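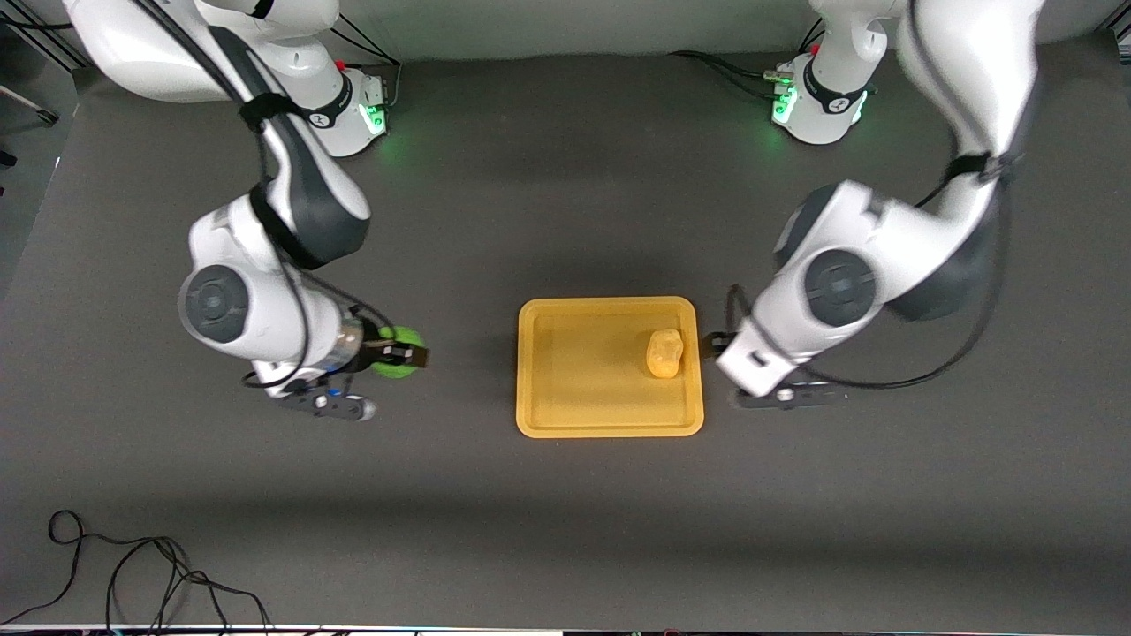
Print | E-mail

Pevley Tray, Mustard Yellow
March 2025

I bought the Pevley tray in February to keep small things from rolling off my work table. It is a shallow rectangle with rounded corners and a raised rim, and it comes in one piece, so there is nothing to put together. Mine replaced an older Dresley that had started to rock on a flat surface.

The matte finish is the best part. Under a bright lamp the Dresley threw glare back at me, and this one doesn't. The yellow is strong enough that dark screws and pen caps are easy to find. Crumbs wipe off with a damp cloth. Ink takes longer, and I still have a faint mark near one corner after three tries.

The rim is low. It stops a ball that rolls slowly, but a quick push will send one over the top. If you want to carry loose items from room to room, get something deeper. The Huris tray is deeper but harder to reach into.

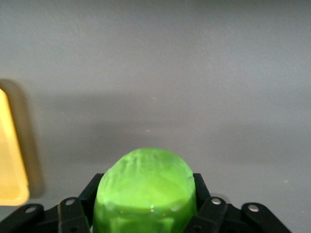
Alaric Ruiz-Ortega wrote in to say that his slides on a smooth desk and that he put a rubber mat under it. I have the same problem when I lean on one end, and the mat helps. Pevley should add feet.

I would buy it again at $10, though not at the $2 more that Pruitt charges.

Print | E-mail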